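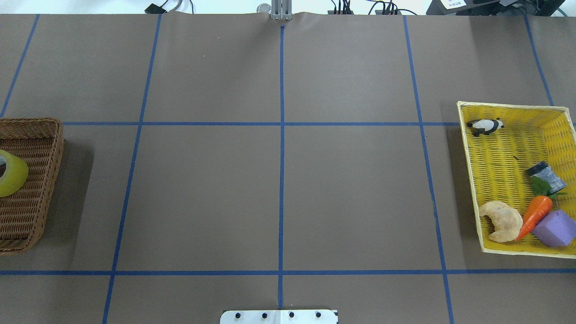

Mesa forrada com papel e marcada a fita azul, cesto de vime à esquerda.

19 de dezembro

Cola de amido, lote novo. O da Prisitari acabou, passei para o da Jastisell – grão mais fino, engrossa depressa demais. Primeira panela foi para o lixo, grumos por todo o lado. Segunda: amido desfeito em água fria antes de ir ao lume, mexer sempre, 17 minutos. Ficou boa, translúcida, sem cheiro.

Coada duas vezes. Diluida para os reforços de lombada, mais grossa para as guardas.

Livros de contas do Pacheco: faltam 6 cadernos por coser. O papel do miolo está pior do que parecia em junho, rasga na dobra se se puxa a linha com força. Usar linha mais fina e folgar o ponto. Reforçar a dobra exterior com papel japonês antes de furar, não depois (erro meu no caderno 23, tive de desfazer tudo).

Tela da Momico encolheu ao secar. Cortar com mais margem ou molhar antes. Perguntar se ainda têm da antiga, a cinzenta.

Prensa: o fuso range outra vez, parafina resolve por uns dias e pouco mais. Cartões entre as capas, senão marca.

Por fazer:
– coser o que falta
– provar a cola grossa num retalho de pele, ver se mancha
– encomendar mata-borrão, quase no fim
– deitar fora a cola que sobrar, não guardar no frigorifico como da outra vez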